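Getting the Lease in Writing: A Talk with Augustina Eshun

Augustina Eshun has handled leases and supply agreements for small businesses for 15 years, the last few of them at Lamptey, a two-room office above a pharmacy. Most of her clients come in after they have signed something.

"They bring me the paper and ask what it says," she said. "I would like to see it a week earlier."

The most common trouble, she said, is the renewal clause. A tenant assumes the lease ends on its last day. Many commercial leases renew on their own unless notice is given in a set window, and the window can close months before the end date.

She described one client, a caterer named Dede Ackah, who planned to move out in September. Her lease called for notice by certified mail. She had told the landlord by phone and then by text message, and he had answered both. The lease renewed for another 12 months.

"He wasn't hiding anything," Eshun said. "The clause was on page two."

Ackah ended up paying $3000 to be released early. Eshun thinks that was a fair result, given what the lease allowed.

Asked what she reads first, Eshun said she goes to the back. Notice, renewal, assignment and default tend to be there, and the rent is something the client already knows. After that she checks that the party names match the registered names of the businesses. She has seen a lease for a shop called Vustar signed by a company that had been dissolved.

She does not object to forms bought online. Her colleague Omprakash Tomar keeps a folder of them and marks the parts that need changing. The problem comes when people delete a paragraph they don't understand and leave the references to it elsewhere.

Her fee for a lease review is flat, and a short lease takes her about 3 hours. She still prints every one.

"I miss things on a screen," she said.

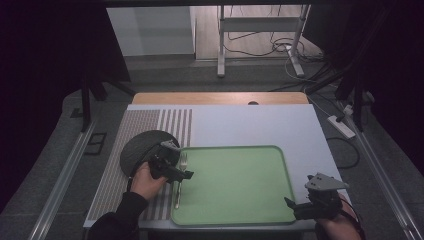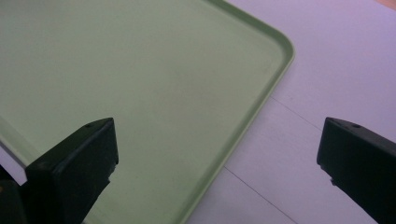 A green tray on a light surface, in two views.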